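Folding a Striped-Trim Jersey Top on a Sofa or Bench

Applies to: polyester and poly-cotton tops with ribbed or striped cuffs, adult sizes. Part of the Oleveo garment care notes. For heavy knitwear see the separate page on wool.

Most folding instructions assume a table. A firm seat cushion works as well, provided the cover is flat and closely woven. The main difference is friction. A woven cover holds the lower layer of the garment in place while the upper layer is moved, so the folds are easier to keep straight, but the garment has to be lifted into position and not dragged.

1. Preparing the surface

Clear the cushion and brush off crumbs and lint. Push the cushion back until it meets its stop. If there are piping or seams across the seat, work to one side of them. A ridge under the garment will show up as a crease after a day in the drawer.

The surface should be at least as long as the garment. The top used for the measurements on this page is a size large, Collulico label, weight 182 g. Laid out flat it measures 545 mm across the chest.

2. Finding the parts

A top that comes out of the basket in a heap should not be pulled about at random. Contrasting trim is useful at this stage, as the stripes mark the edges. Locate one striped edge, follow it round to the nearest seam, and work out from that seam whether it belongs to a sleeve, the hem or the collar. The red body and white sections of a two-colour top can be told apart at a glance, even when the whole thing is bunched up.
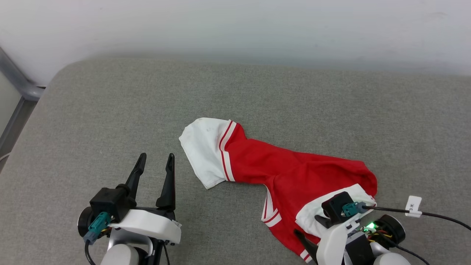 Khalaf: I would check the cuffs before anything else. Mine are double thickness, and if one is turned inside the sleeve you don't notice until the fold is finished and there is a lump in it. I run a thumb round each one first. Also, white trim marks easily, so look it over before folding and put it back in the wash if needed.

The point about cuffs is correct and has been added to step 3. Marks on white trim should be treated before storage in any case. Some stains yellow when left and are harder to shift later.

3. Opening out

Check both cuffs for turned-in fabric. Take the garment by the two shoulder seams, lift it clear of the cushion and let the body hang. Shake twice, downwards. Lower the hem on to the cushion first and then lay the rest away from you, front side down.

Straighten in this order:

Hem - pull level, one hand at each side seam.
Body - smooth from the centre outwards with a flat hand.
Sleeves - lay straight out from the shoulder.
Collar - turn down and press flat.

Do not stretch the striped bands to remove wrinkles. Ribbing that has been pulled wide tends to stay wavy. Pat it instead.

4. Folding

Fold the left side in towards the centre so that the side seam lies parallel to the middle line. Turn the sleeve back down along the folded edge, with the cuff pointing at the hem. Repeat on the right. The two sides should meet or overlap slightly at the centre. If the overlap is uneven, open the second side and do it again - correcting it later disturbs both layers.

Bring the hem up by one third, then fold once more to meet the collar. Turn the packet over. The front of the garment should now be uppermost.

On the size large top the folded width is 272 mm. Depth depends on the length of the body and is set by the last two folds.

5. Narrow drawers 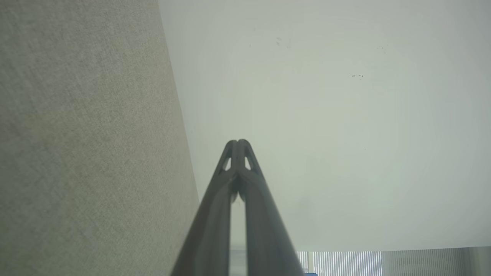

For drawers less than 250 mm wide, overlap the sides instead of letting them meet. Overlapping by a third of the chest width makes a narrower packet and a slightly thicker one. The Ostdale insert has compartments 152 mm wide, and for these an extra lengthwise fold is needed after the sides have been brought in. Keep the striped cuffs on the inside of that fold, where they will not catch on the divider.

Stand the packets on edge with the last fold upwards. Leave enough space to get two fingers down the side of each row. Tops packed tighter than this come out with hard creases across the chest.

6. Faults

Packet springs open: trapped air. Open the last fold, press from the collar end, refold.

Trim shows at one side only: the sides were not folded parallel. Return to step 4.

Diagonal crease across the front: the body was twisted when laid down. Return to step 3 and lift again from the shoulders.

Colour on the white sections: do not fold. Rewash separately, following the care label, and keep out of the tumble dryer until the mark has gone.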